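Call for Participants: Slow Looking, a Drawing and Breathing Retreat in Grostlow

We are looking for people who would like to spend a week in March with us, sketching in the mornings, sitting quietly before lunch, and stretching out tired backs in the afternoons. You don't need to be an artist, and you certainly don't need to be able to touch your toes. If you have ever lost an hour to drawing a coffee cup and felt better for it, you already have a good idea of what we do.

The retreat is run by Workar, a small teaching studio, and led by Gervasio Aravena, who has taught life drawing for most of his working life and came to meditation fairly late, after a bad shoulder kept him away from his easel for a winter. He likes to begin with very long drawings of very plain things — a folded towel, a pear, the corner of a room — and he will happily let you stay on the same page all week if that's where you want to be.

What the days look like

We start at 7 with tea and a short sitting. Drawing runs until late morning, with a break whenever the light gets dull or somebody brings out the cake. Lunch is shared and meatless. Afternoons are for gentle yoga in the old Yáñez house, and after that your time is your own. Evenings are quiet, and we do ask that phones stay in your room until after supper (you'll grumble at first, as we all did).

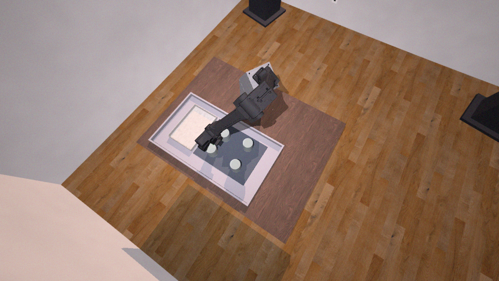
Who should apply

Anyone over eighteen who draws, paints, takes pictures or simply wants to start. We have 3 reduced-fee places for people on a low income, and we'd be very glad to see them used, so please don't be shy about asking. The studio and the bedrooms are on the ground floor, but the path down to the lake is steep and has no handrail.

What to bring

A sketchbook, soft pencils, a blanket, warm socks and a mat if you own one. We have spare paper in every size. Grostlow mornings are cold in March, so pack one more sweater than you think you need.

Fee and how to apply

The fee is 164 per person for the full week and covers meals, teaching and a shared room. Travel is not included, although we can pick you up from the Drutent bus stop if you tell us your arrival time.

To apply, write us a page or less about yourself and what you hope to do with the week. Please don't send a portfolio — one drawing or photo you're fond of is plenty. Mention any food allergies or injuries too. Gervasio reads every letter himself and answers by hand, so give him a little time.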